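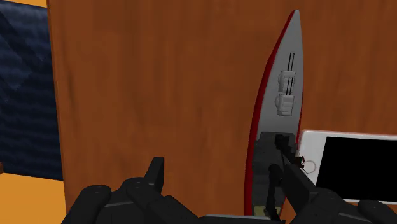 3 December 2025

Reran the Plumel grasp scorer on the ship and tablet layout, this time with the wrist view and the side view scored separately. Seed set unchanged from June, 126 starts, 1,000 candidate grasps per start, cut to the best 12 before the planner sees them.

Wrist view alone still ranks grasps across the superstructure too high. Seen from above, the masts have hardly any height, so the scorer treats them as flat deck and the approach depth comes out too low. The side view gets the mast height right but is poor on yaw when the hull lies diagonally to the table.

Tried a plain product of the two scores. Better on yaw, no change on depth. Suspect the depth term is clipped before the merge - check the Ernine config, line with the floor value. 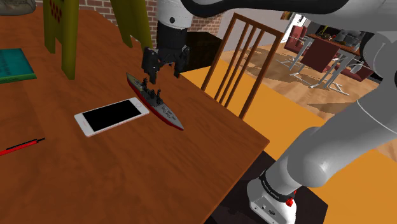
Jussara Fagundes thinks the product is the wrong merge anyway, and that taking the lower of the two scores would let either view veto a grasp without touching the clipping. She would also drop the tablet from the scoring mask and leave it to the collision check.

Minimum merge queued as run 2, same seeds. Mask left alone for now so that only one thing changes. Valtis node is full until the Hägglund jobs clear.

To do: plot approach depth against mast height, per view.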